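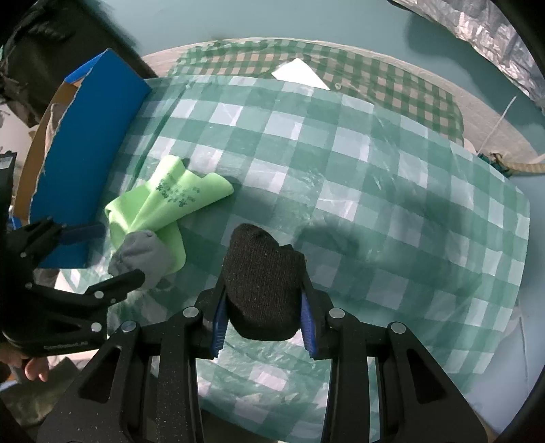
4 min read

December – words by Marwa El Ouafi

Huguette Cormier has been folding socks the same way for as long as she can remember, and she is quite happy to tell you that most of us are doing it wrong. I'd gone round to ask her about laundry in general (she runs the Flanby Home Skills evenings, and I've been to a couple), but we never really got past the socks. She does them all at the table, on a green and white checked plastic cloth, and when she talks about a good bundle she means something like the dark ribbed one, snug and oval, with a bit of a peak at the top.

"People make a ball and then they're cross that it rolls off the shelf," she told me. "I like one that will stand up in the drawer. You can see it, you can grab it, finished."

I asked if it mattered what sort of sock. It does! Thick knitted ones she lays heel to heel, folds up from the toe and wraps in one cuff only, pulled over gently. Thin ones get folded in thirds with no tucking whatsoever. The soft grey sort she's more forgiving about, and she'll let those be as round as they like.

"A grey sock wants to be a ball," she said. "I don't argue with it."

My own habit, I confessed, is to yank both cuffs over the lot and throw it in the general direction of the chest of drawers. Huguette put her tea down. "And how is your elastic?" she asked. My elastic is terrible, since you're wondering.

She grew up in a flat above a hardware shop called Pelletier, with one airing rack between the whole family, and sorting was the job she was given as the youngest. "My mother would tip everything out and I got 10 minutes before she wanted the table back for supper. So I learned to find the pairs first and fold after. If you fold as you go you're always hunting for the next one."

That's still how she teaches it. At the first class I went to there must have been a mountain of odd socks in the middle, and she wouldn't let any of us fold a thing until they were all lying flat in twos. I found it oddly hard to keep my hands still. By the end I was doing 20 pairs without stopping to think, and I went home very pleased with myself and did the whole family's.

We got on to colours after that, as black socks are my downfall. Navy, black and very dark brown all look the same to me after 4 in the afternoon. Huguette takes hers to the window, or puts them down on something bright so the colour shows. She has a soft spot for lime green for this. "Put a brown sock beside a black one on a bright cloth and you'll see it straight away. On a dark bedspread, never."

And the odd ones, the ones with no partner? She keeps them for a month in a bag on the back of the door, then they become dusters. I said I'd never be able to throw one out after only a month, what if the other turned up?

"Then you have one sock and one duster," said Huguette, and went to put the kettle on again.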